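Prilik Planner User Guide
Section 7: Setting Up Camera Views and Running a Test Pick in Simulation

Work through this section after you have loaded a robot model and confirmed that all joints move in the Joint Panel. You need the Prilik desktop app, the Grarstead kitchen scene pack, and a saved gripper profile. If you do not have a gripper profile yet, go back to Section 5.

7.1 Load the scene

1. Open the Scene menu and choose Load Pack.
2. Select Grarstead Kitchen and click Open. The first load can take a few minutes while textures are built.
3. In the Robot list, pick the arm you set up in Section 4.
4. Click Place at Default Base.
5. Check the status bar. It should read Scene Ready. If it reads Scene Ready (No Collision), open Scene Settings and turn on Collision Meshes.

Note: Randomize Objects is on by default and changes what is placed on the countertop each time you reset. To get the same layout every time, type a number in the Seed box. The settings in this section were checked with seed 28.

7.2 Set the room view

1. Open the Cameras tab and add a camera of type Fixed.
2. Name it room. Names are case-sensitive, and the planner looks for this one.
3. Drag the camera until the preview shows the gripper and the countertop under it.
4. Move the arm to the Hover pose and check the preview again.
5. Click Lock.

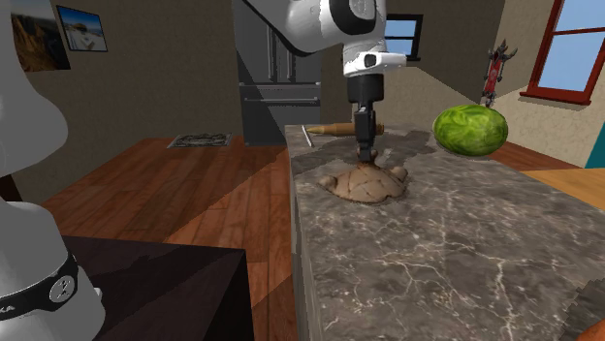
6. Turn on Show Object Frames. Each object the planner knows about gets a set of axes in the preview. An object with no axes is treated as an obstacle and cannot be chosen as a target.
7. Click a target object, then click Set as Target.

Caution: Do not move a locked camera by editing the scene file while the planner is running. The preview updates but the stored camera position does not, and every detection after that will be off by the same amount. Stop the planner first.

7.3 Set the wrist view

The wrist camera moves with the gripper. The Shenoy grasp module uses it for the last part of the approach, so it has to be working before you run a pick.

1. Add a camera of type Mounted and name it wrist.
2. Under Parent Link, choose the gripper base. Do not choose a finger link, or the view will shift every time the gripper opens or closes.
3. Set Field of View to 44 degrees.
4. Click Open Gripper and look at the preview. Both finger pads should be in view, with the gap between them clear.

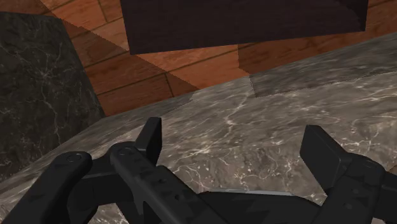
5. Click Build Self Mask. The module marks the pixels that belong to the gripper and leaves them out of the depth data.
6. Open and close the gripper 2 times and watch the mask overlay. It should follow the fingers.

Note: Shadows in this scene can have jagged edges. They do not affect depth. If you train on the color images, raise Shadow Quality to High and expect a slower frame rate.

7.4 Run the test pick

1. Move the arm to Hover.
2. Click Plan. A path is drawn in the main window.
3. Play the path with Preview Only checked.
4. If the path is clear, uncheck Preview Only and click Run.
5. When the run stops, open the Log tab and save the file.

If planning fails with "no grasp found," lower Minimum Clearance one step and click Plan again. If it fails with "start state in collision," return the arm to Hover and rebuild the self mask.

Caution: A path that passes in simulation has not been checked against your real workspace. Before you export to the Westholm controller, complete the speed and reach limits in Section 8.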